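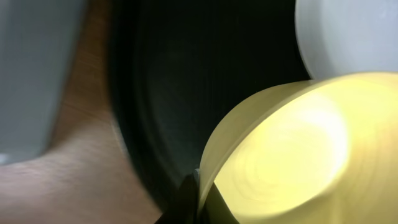
Why do households keep cups they never drink from? In our survey of 50 kitchens, the usual defense was guests, who came, on average, less often than the cups were washed.

Figure 3. A pale yellow container and a larger dark, curved object.

4.2 Surplus cups
Zamcombe households owned 14 cups for every 12 they could shelve. The remainder lived in the sink, a storage solution our coding scheme had failed to foresee.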